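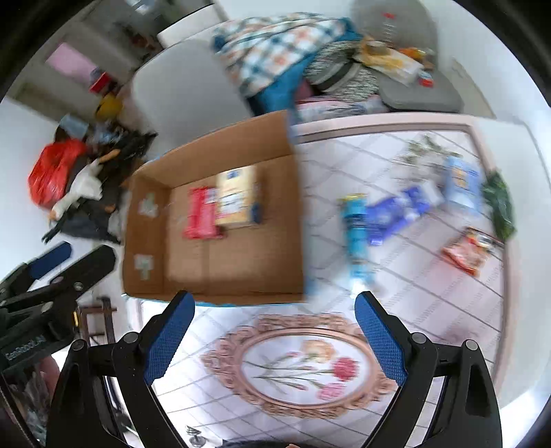
Packing a box with packets on the table, with a gripper for each hand.

Teaching by Hand: Kitchen Table Tips for Better Box-Packing Demos

I love this job. Of all the chores you can show a robot with a pair of hand-held grippers, packing a box is the one I keep going back to, because everything you need is already in the pantry and you get better at it so fast! These are the tips I give anyone who's starting out, in no particular order. They come from 331 packing runs at home, plus a lot of good advice from my friend Kiri Tamihana, who is far more patient than I am.

Set the table first

Put the box down before anything else and pack at it with your bare hands once. You'll feel straight away if it's too far back. I like mine a little to the left with the groceries spread out on the right, so the right gripper does most of the carrying and the left one is free to steady the cardboard. Left-handers, flip the whole thing.

A wipe-clean table cover is great for this. Packets slide on it just enough that you can nudge one around to a better angle before you grab it. If yours slides around on the table itself, clip it at the corners. Patterned is fine! I used to think I needed a plain white sheet under everything, and then I thought about what real kitchen tables look like, and went back to flowers.

Open the flaps all the way and fold them down outside the box or tape them there. A flap that springs up in the middle of a run will catch your wrist every time. Leftover bits of old tape and label can stay.

Pick a mixed bunch of packages

Go for different shapes. Long tubes, flat packets, puffy bags, something stiff and something floppy. Isla Kereama started out with a whole row of the same cracker packet, and all her runs came out as the same motion over and over. Once she raided the rest of the cupboard it was like watching a different person pack.

Bags full of air need a soft touch. Take them by the crimped end, where the plastic is flat, and let them hang. Tubes want to be picked up across the middle — go for one end and the other end swings down and knocks over its neighbor. Slippery foil is easier if you close the jaws slowly and wait a beat before lifting.

Don't use anything you'd be sad to see squashed. Crackers past their date are perfect, and so is cereal you didn't like.

Open wide, then go in

My own worst habit was coming at a packet with the jaws half shut. I'd bump it, chase it across the table, and end up with a run that showed a robot how to chase packets. Open the jaws wide while you're still well clear, line up, come down, and close. It feels slow for the first ten minutes and then it feels like nothing at all.

Keep your fingers behind the handle. You'll want to reach out and straighten something with a fingertip, and you have to not do it. If a packet lands crooked, fix it with the gripper or leave it crooked. A fixed mistake is a lovely thing to have in a demo, so don't throw those runs out!

Filling the box

Start at the back wall and work toward yourself. Stand the first packet up against the cardboard and let the next one lean on it. Lower things in until you feel them touch, then open the jaws before you pull up. If you pull up first you'll drag the packet with you, and with a light box you'll lift the box too (ask me how I know).

When two things are already in and the next one won't go, use the left gripper to hold them over while the right one comes down. This is where having 2 grippers is such a pleasure. Practice it a few times without recording.

Change something every few runs

Turn the box a quarter. Move the tube to the far side. Swap a packet. I keep a scrap of paper by the fruit bowl and make a mark for each run, and every time I reach a bundle I rearrange the table. Kiri goes further and mixes up which chair she stands beside, so the background changes too. She got 91 good runs out of one wet afternoon in August that way, and said it flew by.

Leave the rest of the room as it is. Blankets on the chairs, shopping not put away, all of it can stay.

Looking after yourself and the grippers

Stand up if your table is low. Sitting is nicer on the feet, but your elbows end up high and your shoulders will complain by evening. Shake your hands out between boxes.

Wipe the finger pads with a barely damp cloth when you finish. Chip dust and sugar get onto them and the grip goes off bit by bit, so you don't notice until things start slipping. Check the little screws and pins at the joints too, and look under the table for any that have dropped.

Then empty the box and put the groceries back in the cupboard, minus whatever burst. My next goal is 300 runs with jars, and I'll put up a separate page of tips for glass once I've got through them.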